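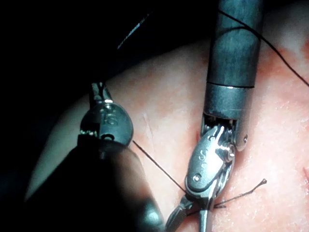

August 4, 2018. Trenddale, back workshop

Glove testing, second bench. Kettle descaled, finally.

Carrying on with the sparring gloves from Nolel. For anyone who missed the last entry: Nolel want to know whether their new layered foam holds up better over a camp than the old single-block stuff, and they would like the answer to be yes. I would like the answer to be a number.

Four pairs on the go, all 16 oz. Two pairs new foam, two pairs old. The drop rig was re-levelled before I started and I re-zeroed the load cell between pairs, having learned my lesson in the shin guard business, of which we do not speak.

Left gloves only on the rig. Right gloves go to the gym at Skakdale, where people hit each other with them and then fill in my form. The form has a box for comments. The comments so far are "good", "good", "bit hot" and a drawing.

Rig is at 1,465 drops on the first new-foam glove. Stopped there because the strap holding the glove to the fist form let go and the whole thing slid round until the striker was landing on the thumb. I don't know how many of the last drops were honest. The trace looks normal up to the last page and then goes peculiar, so I've marked everything on that page as suspect and will run it again on Monday's fresh strap. Colleagues: the good straps are in the tin marked BISCUITS. The biscuits are elsewhere.

Old-foam glove number one did 535 drops before lunch with no trouble at all. Peak force creeping up slowly, as you'd expect from foam that is gradually giving up on life. Knuckle area feels flatter to the thumb than the cuff side. Thumb is not a calibrated instrument but it has been right before.

Stitching. The seam along the palm on both new-foam pairs has started to pucker. Doesn't seem to affect the padding. It will affect whoever has paid for them, so it goes in the report. I'd guess the thread tension was set for the old shell and never changed when the new one came in. Ask Nolel which machine they're on now, and ask nicely this time.

Mouthguards, briefly. The Palacios boil-and-bite samples arrived, 3 sizes, no instructions in any of them. I followed the usual routine with the medium: hot water, short dip, bite, suck, regret. Fit at the front is good. At the back it is too long for me and I gagged like a cat. Trimmed it with the small scissors and it was then fine, apart from one corner I had to smooth off with a warm spoon. If they're selling these to beginners they need to say something about trimming, or the beginners will take them out in round one and put them in a sock.

Haven't done the bite-through test. The jaw rig is still waiting on its hinge pin.

Hand wraps: no work done. They are washed and drying over the radiator, which is off, so they are mostly just over the radiator. Please don't use the long yellow ones for tying up the roller door again. They had a measured stretch value and now they have a different one.

Odd thing to look at when someone has time. The heavy bag in the corner reads lower on the same swing in the morning than it does in the afternoon. Could be the filling settling overnight, could be the chain, could be me before coffee. Swap the chain first, it's cheapest. If that does nothing, put the pendulum arm on it and leave me out of it.

To do:
Rerun suspect drops on new-foam glove one, new strap
Start old-foam glove two
Chase Skakdale for the rest of the forms
Hinge pin
Write to Palacios about the trimming
Buy more small scissors, the last pair now smells of mint mouthguard

Rig switched off at the wall, cover on. Window by the sink won't latch so I've wedged it with the broken focus mitt.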